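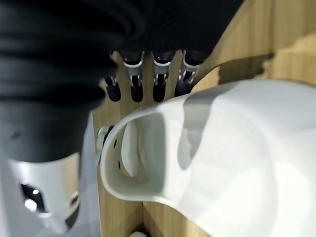 4. Recording wrist-view grasps for the Gremwood method

OK, by now you've got the hand mounted and the wrist camera talking to the computer (if not, go back to section 3, I'll wait). This part is where you collect the close-up grasps that the method learns from. I've gone through it more times than I'd like, first at the Nellham lab and then again at home, so what follows is the order that works for me.

A quick word on the idea. Gremwood trains on what the hand sees in the last bit of the reach, when the fingers are over the rim of something and haven't closed yet. Gopinath Unnithan and I call that the hover. We used to throw those stretches away as dead time, and then Gopinath left them in by accident one June and the grasps on hollow objects got a lot better! So please don't trim them.

4.1 Before you start

1. Start the Rieger recorder and wait for the status line to say "ready". It takes a while on the first launch.

2. Open the wrist view and check that you can see the fingertips. The hand itself will fill a big chunk of the picture and look blurry, and that's fine. It's the tips you need.

3. Set the object down with its opening facing the fingers. White plastic on pale wood is a hard pairing for the model, so I always include plenty of it.

Note: Leave shadows alone. The hand throws one over the object nearly every time, and the trained model will have to live with that too. I once spent a whole afternoon moving lamps to get rid of it and ended up with a worse data set.

4.2 Recording a grasp

4. Press Record, then bring the hand in slowly until the fingertips are over the opening.

5. Stop there and count to two. Don't touch the object yet. If there's a clip or tab on the rim, keep the fingers off it – they love to snag.

6. Close the fingers on the rim, lift a little, hold, and set it back down.

7. Press Stop and mark the try good or bad. Be strict! A grasp that slipped and recovered is a bad one in my book.

8. Turn the object a bit and go again. I do small turns and then one big one, just to keep myself from getting lazy.

Caution: Keep your own fingers out from under the hand while the recorder is running. The stop button on the screen lags a little, so use the real one if something goes wrong.

Caution: If the hand pushes down on the table, stop and back it off by hand. Don't lift through it with the arm still loaded.

4.3 How many do you need?

My first decent model came from 480 grasps, and going up to 700 helped mostly on deep, cup-like shapes. Past that I saw very little change. The full set we trained on for the write-up has 1,999 (one file got corrupted and I refused to record another). With the hover left in, that model picked up new hollow objects some 76 percent of the time. Flat things were no better than before, so if flat things are your whole job, you can skip step 5.

4.4 Saving and checking

9. Export the session to the Madeo folder you made in section 2. Use a fresh name for each object or the later session will overwrite the earlier one – ask me how I know.

10. Play back a handful of tries at half speed. You want to see the fingertips all the way through the approach. If they drop out of view, the camera has slipped on its mount, and you'll need to redo the alignment in section 3.2 before recording any more.

11. Leave the bad tries in the folder. The training script in section 5 reads them as well.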